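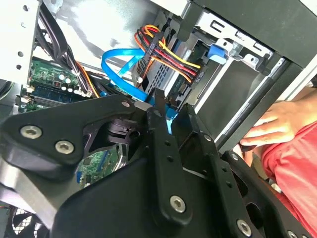 Why did the arm keep stopping halfway through unplugging a drive?

The joint that opens and closes the gripper was drawing more current than the controller allowed, so the controller cut power to it and left everything where it was. It took us most of January to work that out, and we spent much of it blaming the wrong part.

Background

Our project had the arm, which we named Zostus, take storage drives out of old desktop computers so they could be sorted for reuse. A person steadies the case and deals with anything fiddly. Zostus is meant to grip the connector, pull it straight out and move on to the drive. We drove it with a control program called Ondlow, written by last year's group and documented by them in the sense that it has a title page.

What went wrong

The first fault was logged on 8 January 2024. Out of 15 attempts at a connector, the arm froze on 7. Each time the fingers stayed clamped on the plug and the log said only "fault 5". The manual skips from fault 4 to fault 6.

We suspected the cable to the wrist, because it is always the cable. We replaced it. The new one failed in exactly the same way, and we now own a spare.

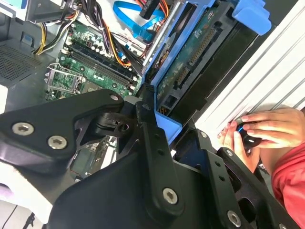

Work inside the open tower, with a partner's hands beside the gripper.

Finding the cause

Ondlow closes the fingers until they reach a set width. It has no idea what is between them. The width had been set on a foam block, and a plastic plug does not squash like foam. The fingers met the plug, couldn't get to the number they'd been given and kept pushing until the limit of 400 milliamps tripped.

We then found the limit had been typed in twice, in two different files, with two different values. The lower one won. Raising it would have made the fault go away and was suggested at some length by one of us (the author). It would also have meant squeezing harder next to somebody's fingers, so we left it alone.

The safety part

A frozen gripper looks switched off, and it isn't. Clearing the fault in Ondlow sent the arm straight back to its home position, at full speed, with no warning. We learned this when it took a plug and a good portion of the case with it – the tower moved a hand's width across the bench. There were no injuries, but our incident form ran longer than our literature review.

Changes made

The fingers now close until the current rises and then hold. Clearing a fault does nothing until a second button is pressed, and the trip home is done at a crawl. Hands come out of the case before either button is touched.

We have not repeated the full set of attempts, so we can't give a new failure rate. Fault 5 has been added to the manual in pen.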